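Home | Notebook | Parts | Visits | People
Filed under: Bench notes / Open days

April, evening, written up after everyone went home

Open day at Jarkavby: what we showed and what I'd change
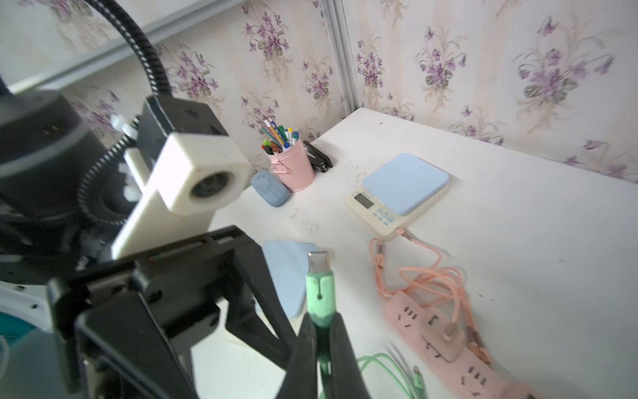 I had promised myself I would write this while it was fresh, so please forgive the rambling — my feet hurt and I've had too much coffee. Doors opened at ten and we ran the cable demonstration on and off until four, with one proper break for lunch and one improper break when the policy server lost its network and I stood there talking about gear ratios for what felt like a week. (Delali Laryea rescued me by asking a very good question from the back, to which she already knew the answer. Thank you, Delali!)

The task was the one we settled on last month: the arm picks up a charging cable by its connector, turns it tip up, and holds it still long enough for a person to look at it. That is all. We had argued for plugging it in as well, and I'm glad we didn't. People were perfectly happy with the pick. A connector is a nasty little thing to grasp, slim and smooth with a tail that pulls whichever way it likes, and the visitors understood that right away, much faster than they ever understood the block stacking we used to do. One grandmother told me she has the same trouble every night beside her bed, and stayed for six tries.

We left the desk as a desk. The Ilus people had asked whether we would lay down a plain mat, and I can see why you would for filming, but I wanted visitors to see the arm working near the sort of clutter they have at home. I'd do that again.

Numbers, for whoever does the yearly write-up. The clicker at the door read 278. The training set for the model we ran is 1,424 episodes, and of those the last 200 are the ones Delali recorded with the fingers coming in lower. I ran the older checkpoint for the first half hour by mistake, and it hesitated above the connector so long that a boy asked me if it was thinking. I said yes, sort of, and then spent ten minutes trying to explain to him what I meant by sort of. After I switched over it was much more decided. We did 100 logged picks across the day and I haven't gone through the log yet, so no success rate in here until I have. I don't want to write down the number I feel it was.

Things that went well:
- Letting people choose which color cable went next. They got very invested.
- The slow speed setting. I thought it would look dull, and it let me talk over it.
- Printed card with the answer to "how much does it cost," which I could just point at.

Things to fix before Gittins come in for their visit:
- The cables should be re-coiled between runs. By the afternoon they were lying every which way and I was untangling while talking.
- The gooseneck creeps. I nudged it back twice after lunch. Either we tighten it or we mark where it belongs, and I'd like both.
- Wipe the desk down at midday. Bits get everywhere.
- Second person at the stop button the whole time, even in quiet stretches. I was doing both for a while and I didn't like it.
- Spare finger pads in the drawer. I went looking and there were none.

The Jastis folks stayed on after closing and we had a nice long talk about wrist cameras. They keep theirs further back than we do and say they get less trouble with the fingers filling up the view; I said that we like seeing the fingers, and we left it there, though I've been turning it over since. It might be worth a side-by-side on the same task, twenty picks each, nothing fancy. I'll ask if they would lend us their bracket drawing.

Also somebody left a gray umbrella. It's on the hook by the kettle.

Log files are on the shared drive under the open day folder. I'll go through them tomorrow morning and add the count underneath this entry.

Questions about this notebook: ask at the bench | © the workshop at Jarkavby | Back to top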